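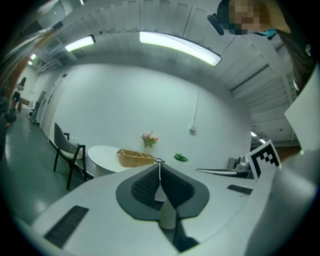

Tidying by Hand, Tidying by Gripper: Work at the Kekero Salon

Projects > Roltholm College > Work and Technology
Reading time: 2 minutes
We use cookies to remember your settings. Accept | Manage

Our report looks at what changes for salon staff when part of the tidying is prepared for automation. The Drillotine trial at Kekero began in June. Staff move everyday things about with hand-held grippers, and the recordings are used to train a robot arm. We watched 16 sessions and spoke to the staff afterwards.

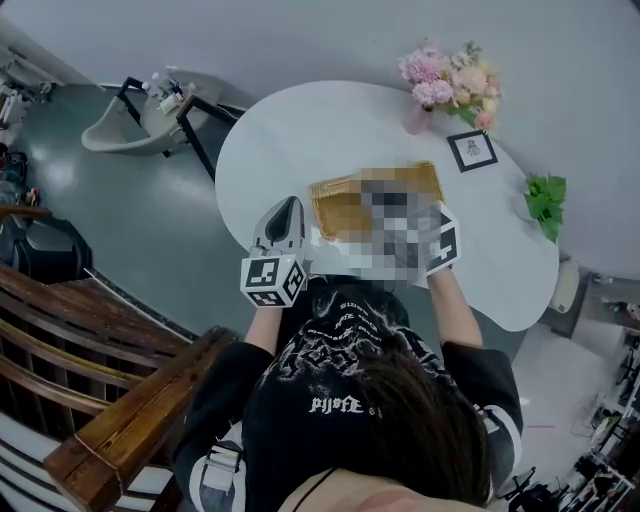
Most of the staff said the work was slower than they had expected. A job they would normally do without thinking has to be done through two jaws. Each gripper carries a white cube with square markers, and with one in either hand there are no fingers free for a small correction. Reaching across the table to something on the gold tray means leaning in from the shoulders. Two people told us their backs ached by the end of a shift.

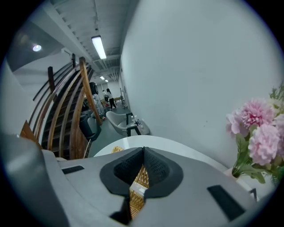 Hours and pay

Sessions are paid at the normal salon rate. Staff had recorded 1084 attempts when we finished, and the target is 1695. Some liked the change from standing behind a chair. Others felt that their tips suffered, and the agreement with Dramani, which runs the trial, does not cover tips.
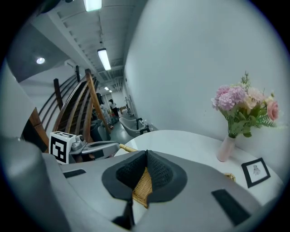

Skill was the subject staff talked about most. They did not think of tidying as skilled until they had to do it this way. Wicker came up more than once, as the two soft fingers have to close on the weave and hold it in a pinch, and a vase of flowers on the same table leaves less room to swing the arm. New starters learned by standing next to a colleague. There was no written guide, and we have recommended one.

We did not speak to any customers. Staff also asked who keeps the recordings, and we could not get an answer before we handed in the report on 28 July 2026.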